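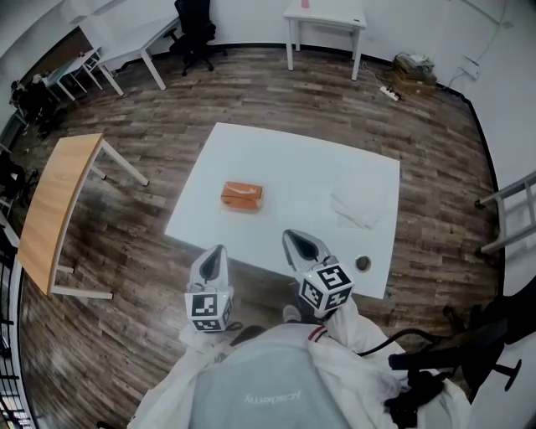

**Clear Tables and Small Parcels: Notes from the Stadarell Workrooms**

The Stadarell Workrooms will introduce revised arrangements for shared tables on 9 June 2025. The changes apply to all members who sort, fold, or pack small goods on the premises, including those who book by the half day. They follow a review of how the tables are used between bookings and how much remains on them when the next party arrives.

Under the new arrangements, each booking begins and ends with a table that holds only the work in hand. Boxes, folded paper, and loose small items such as caps and lids are to be removed at the close of the session. Items left behind will be kept at the front desk for 22 days and then discarded. Members who need longer storage may rent a shelf in the Badawi Room, where space has been set aside for the purpose.

Flat boxes deserve particular mention. A worn box can often be used again, and members are encouraged to return those in fair condition to the exchange shelf. Boxes with split corners or soft sides should go to recycling. Cartons placed on the floor must stand against a wall, clear of power strips and outlets, and should be stacked no higher than the adjoining side table. Cables are not to be run across walkways or left over the backs and arms of chairs.
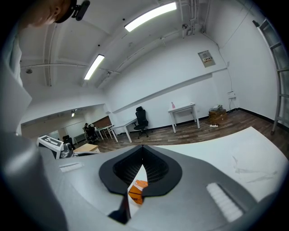 White tabletops show marks readily, and a number of members have asked which products are suitable for them. A damp cloth is sufficient in most cases. Brillo pads and other abrasive cleaners must not be used on any table in the building, as scratches in the finish collect dirt and cannot be repaired on site. Ink and adhesive should be reported to the front desk the same day.

Chairs may be moved between tables during a session, provided they are returned before the room is vacated. The tables themselves should stay in place. Bookings that call for a different layout require a written request, and staff will make the change before the session begins.

Sessions remain 90 minutes in length, and the building continues to open at 9 in the morning. The supply of plain folding paper, purchased from Bivlow in lots of 1,000 sheets, will still be available to members at cost. The next review of table use is planned for October. Comments may be submitted in writing at the front desk or by reply to this newsletter.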